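4.2 Keeping bread at home: what the households told us

We had gone into the interviews expecting to talk mostly about flour and price, and in Grombridge at least that is where most conversations began. Before long, though, people wanted to tell us about where the bread goes once it is in the house, and we were glad to let them. Of the 366 households that kept a kitchen diary for us in July, 110 wrote something about storage without being asked, often at surprising length and with a good deal of feeling.

The older bakers in the sample tended to leave a loaf out in the open for its first day, cut side down on a board or resting in a basket, and to wrap it only on the second evening. Several of them had learned this from a parent and had never thought to do otherwise. Younger households were more likely to bag the loaf as soon as it had cooled – and more likely to complain, a page or two later in the same diary, that the crust had gone soft.
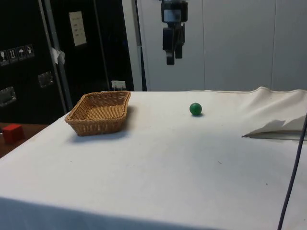

Cloth came up again and again as well. In Tresell, where summers are damp, a plain cotton or linen cloth was the usual wrapping, and it was washed without soap by those who felt strongly about the matter (there were quite a few of them, and they were generous with their advice). In Pelkonen the air is drier and the same cloth was said to turn a loaf hard by morning, so families there kept a lidded tin and took it for granted that everybody else did too.

We do not want to make too much of these differences. The diaries cover a single month, and a hot one, and the 2,360 entries are spread unevenly across the three towns. Still, the habits people described line up rather nicely with how much bread they reported throwing away, as Figure 4 shows. Households that changed their method partway through a loaf's life wasted the least, whichever container they happened to own.

Figure 4. Bread discarded per household over the diary month, by town and by main storage method (open, cloth, bag, tin). Households reporting more than one method are shown separately.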